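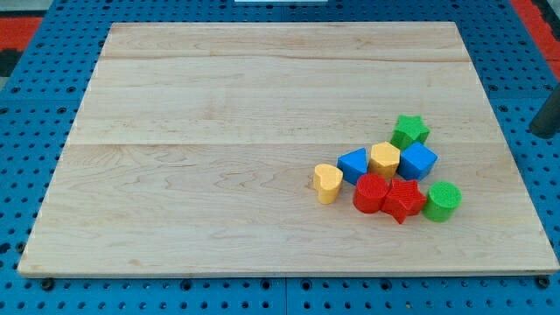
Skarnano, January 24, 2022

Home | Course plan | Handouts | Reading list | Contact

Play Materials in Early Childhood, Handout 4: Shape blocks and first sorting

In this session we work with the shape blocks on the maple board. Please read the handout before you come and bring your observation sheet.

Why a board? A child who plays on a carpet loses the small pieces quickly. A plain, pale surface helps the eye, and bright colors like red, blue and yellow are easy to find on it. The board also gives the play a border – we ask the child to keep the blocks on the wood.

Two ways to sort. The same set can be sorted by color or by shape. The cube and the triangular prism are both blue, but the two stars are different, one green and one red. A child who sorts by color must separate the stars. A child who sorts by shape must put them together. Write down which way the child begins, and do not correct it.

Touch. The tops of the blocks have a texture. Compare the rings on the red cylinder with the small bumps on the yellow hexagon. Let the child feel them first with open eyes, later with closed eyes.

Task for pairs. Lanying Zhong and Mingxuan Ye will show the activity first. Then one student plays the child and the other observes. Use short sentences – "Where is the heart?" is enough.

Homework: write 200 words about one moment of your observation. Give the paper to Yulan Zheng before the next class.

Contact: Yulan Zheng, course office | © 2022 Grīnberga | Back to top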